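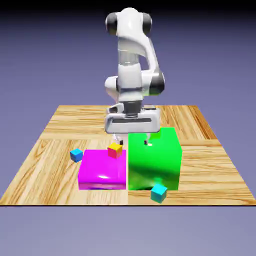 Figure 2. Square wooden tabletop with two coloured boxes.

Section 4: Setting up the Mullmont extension table

Read this section through before you start. You will need a Phillips screwdriver, the hex key from the parts bag and a second person for steps 3 and 4.

1. Lay a blanket on the floor and place the tabletop on it, finished side down.
2. Fit the four legs to the corner plates. Tighten the bolts by hand only.
3. Turn the table upright. Lift it by the frame – do not drag it on its legs.
4. Tighten each bolt with the hex key, working diagonally from corner to corner.
5. Adjust the feet until the table no longer rocks.

CAUTION: Do not load the table over 130 kg. Do not sit or stand on it.

Note: Tables with the Jenkins leg set use the longer bolts in bag 23. Leave the short ones out.

Oiling the top

Wipe on one thin coat of clear oil, leave it overnight, then buff with a dry rag. Wash oily rags in water and dry them flat outdoors before binning them.

Spare bolts can be ordered from Emard, part 371. Quote the number stamped under the rail.

Section revised Feb 1, 2021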